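The Bread Plate Comes Back

For most of the last century the breakfast table had a plate whose only job was to hold bread. It was larger than a side plate and smaller than a dinner plate, usually round, and it sat in the middle with the butter. Then toasters got faster, breakfasts got shorter, and the bread went straight from the bag to the hand. The plate went to the back of the cupboard or to the charity shop.

It is now being bought again. At Rawashdeh, a bakery with a small crockery shelf beside the till, plates sell most quickly on the mornings when there are filled rolls and curved, segmented ones on the counter. People choose the rolls first and the plate second. The shop keeps odd plates, with no sets, and prices them low enough that a customer can carry one home with the bread on top.

The town of Diltmont has a longer connection with the thing. A pottery opened there in 1885 and made plain domestic ware for hotels and boarding houses. Its pattern book lists 36 plates, and six of them are marked for bread. They differ mostly in the rim. Two have a raised edge to hold crumbs, three are nearly flat, and one has a wide border with a sprig of flowers to one side. The flat ones wore out first, according to the notes in the margin, as knives were used directly on them.

That last point still matters. A bread plate is a serving plate, and it gets ruined when it is treated as a chopping board. Glaze scratches, and a scratched glaze holds butter and tea stains. Cut a loaf on wood and move the slices across. Rolls need no cutting at all, which may be part of why they suit a plate so well.

Size is the first thing to settle. A plate 20 centimetres across will take two good-sized rolls with a little room to spare. Four rolls on the same plate will sit on each other, and the ones underneath go soft where they are covered. Fresh bread gives off moisture for a good while after it leaves the oven, and when it is stacked that moisture has nowhere to go. If there are more people at the table, use a second plate or a basket with a cloth.

Colour is a matter of taste, though some colours are easier to live with. A golden crust looks dull on brown stoneware and rather harsh on a very bright white. Cream is kind to it. So is a pale blue or green, used in a patch or a border. Black-edged bowls and plates have been in the shops a lot lately and they mix well with older cream pieces, as long as there are not too many of them. A dark line around a small bowl is plenty for one table.

Small printed flowers are harder to get right. In the years after 2000 they were considered old-fashioned, and a great deal of sprigged china was given away. The better designs leave the middle of the plate bare and put a stem or two at the side, where the bread will not hide them. A plate with a pattern all over it looks busy as soon as there is food on it, and it is tiring to look at before nine in the morning.

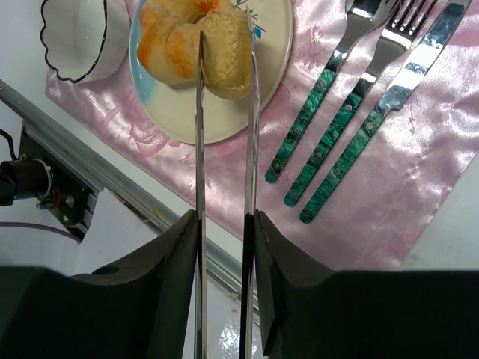
Should rolls be warmed before they go on the plate?

Warm them only if they are from the day before. Five minutes in a medium oven will bring back the crust on a plain or lightly enriched roll. Put them on the bare shelf, or on a tray if they are filled, and let them stand for a couple of minutes before moving them to the plate. Bread that is put down very hot on a cold glazed surface leaves a ring of damp beneath it, and the bottom crust suffers. Rolls baked that morning are best left alone.

A microwave will soften a roll quickly and toughen it almost as quickly. It is useful if the roll is going to be eaten at once. For anything that will sit on the table through a pot of tea, use the oven.

Reheating also depends on the shape. Long rolls and rolled-up ones, where the dough has been wound round itself before baking, warm unevenly. The outside turns crisp while the inner turns stay cool. Turning them over halfway helps. Round rolls heat more evenly and need less watching. Anything with a glaze of egg or sugar will darken again in the oven, so keep the temperature down and take it out as soon as the top begins to colour.

What goes next to the bread plate is a question of space. The old hotel arrangement, still followed at the Tokdale tea rooms, puts the bread plate in the centre, butter to the right, jam to the left and a small empty bowl for spoons and lids. The bowl sounds fussy and is the most useful thing on the table. Without it the jam spoon ends up on the cloth. Scalloped bowls are often sold for puddings and are the right size for this, and they can be moved to hold sugar or fruit later in the day.

At home, most tables are too small for the full arrangement. A better plan is to leave the bread plate and one bowl out and bring everything else on a tray. The tray goes back to the kitchen when it is in the way. Butter should be out of the fridge before the kettle is filled, and in a dish with a lid if the kitchen is warm.

Serving is done with the fingers in most houses. In a café it is done with tongs, and there is a case for tongs at home when there are guests. They keep hands off the rolls that other people are going to eat. The usual mistake is to squeeze. A soft roll needs to be held across its widest part and lifted, with as little pressure as will do the job. Pinched at the end it will tear or drop. Tongs with broad flat ends are easier on bread than the ridged kind sold for salad, which leave marks in a thin crust.

Flurketti, which makes enamel and ceramic tableware, brought out a bread plate in January with a slight dip in the middle. It was meant to stop round rolls from sliding when the plate was passed. It does that well. It is less good for sliced bread, which bridges the dip and rocks about. The firm also makes a flat version in the same cream glaze, and that is the one we would buy. It stacks, too, and the dipped one takes up the space of three.

Secondhand plates are cheaper and often nicer. Look at the rim first, under a strong light, and run a finger round the whole edge. Chips are easier to feel than to see, especially where the rim has been painted a darker colour. Next turn the plate over and set it on something flat. If it rocks, it warped in the kiln and will always rock. Fine brown lines in the glaze are called crazing. A crazed plate can be kept for show, but food is better served on something sound. Old hand-painted or gilded pieces should stay out of the microwave and the dishwasher.

Washing is simple. Crumbs go in the bin or out to the birds, then warm water and a soft cloth. Butter comes off more easily if the plate is wiped with kitchen paper first. Tea stains will lift with a paste of bicarbonate of soda and water, rubbed on gently and left for a few minutes. Scouring powder takes the shine off the glaze and should not be used on anything with a printed pattern.

Storage is where many plates get damaged. They are stacked with the bowls on top, and the foot of each piece is unglazed and rough. A sheet of kitchen paper between plates is enough to prevent it. Bowls with wavy rims should stand on their own, or in twos at most, as the points of the rim take all the knocks.

As for what to put on the plate, there is no need to bake. A bag of two rolls from a decent baker will do for a weekday. Choose one smooth and one rough, or one plain and one sweet, and each person can have half of both. A slightly stale roll can be split and toasted, and it is good that way with marmalade. Older than that, it can be torn up for breadcrumbs or soaked in milk and egg and fried.

The Diltmont pattern book does not say how much bread each plate was meant to carry. It does give the price of replacements, and there is a pencilled note that the boarding houses ordered the bread plates twice as often as the soup bowls. They were on the table at every meal, passed from hand to hand, and they broke. The sprigged one with the wide border is the hardest to find today. A cracked one is on display at the Rawashdeh counter, behind the till, with the morning's loose change in it.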